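What the New Machines Did to Our Mornings

December 12, 2022

I have been meaning to write about work for ages, and now that the year is nearly over I finally have something to say! For those who don't know, I'm at Plalter, in the Bustport building, where we pack and ship kitchen and table goods for other companies. I started on the packing line and moved over to the training side in June, right when the automation project got going.

A lot of people hear "automation" and picture a dark hall with nobody in it. Our place is louder than ever. We have two Hoketholm sorting arms on the back line now, and on a good shift they get through 1,971 cartons between them (I know because it's up on the board by the time clock, and someone drew a star next to it). The cartons used to be lifted by hand, all of them, and I did that job for 3 years. My shoulders can tell you how it went.

So what happened to the lifters? Two of them run the arms, and I do mean run. They know by the sound when a suction cup is wearing out. The rest moved to returns or to my group. I won't pretend everyone was thrilled at first. The hours shifted, the break schedule got redone twice, and for a few weeks there was a lot of muttering about the new log sheets. The log sheets are still terrible, by the way.

What I love is the teaching part. Cartons are easy for a machine, they're square and they sit still. Cups are another story. Cups tip, they slide, they have straws in them, and a clear one is hard for a camera to find at all. Somebody has to show the machine how hands deal with all that, and that's us. You take a gripper in each hand, you do the job the way you'd do it at home, and it gets recorded. Then you do it again. And again!

The first week I was awful. I squeezed too hard and I kept wanting to use my thumbs, which of course you don't have. One of the older packers was better than all of us from the first hour, because she has spent her whole life being careful with glasses. She sets things down so softly you can't hear it. Management had brought in a fellow from Figueiredo to coach us on technique, and by the afternoon he was asking her questions and writing down the answers. I think about that a lot. She had been doing this for years and it had never once come up in a review.

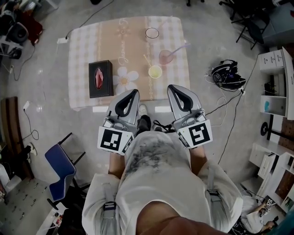 We get a 10 minute break after each block, and you really do need it. Your forearms get tired in a place you didn't know about, and so does your neck from looking down. I've started doing the stretches they taped up by the lockers, and I've got two other people doing them with me now.

There are things I still wonder about. If the arms learn cups, what do we teach them next, and who gets picked to do it? I asked at the last all-hands and was told bowls, then anything with a lid. As for who, we're supposed to hear after the holidays. I'd like to see it opened up to the night shift, who have had a lot less say in all this than we have.

Meanwhile I'm signed up for the maintenance class that starts in the new year. I've never fixed anything bigger than a bike, so wish me luck, and if any of you have taken one of these courses, please tell me what shoes to buy!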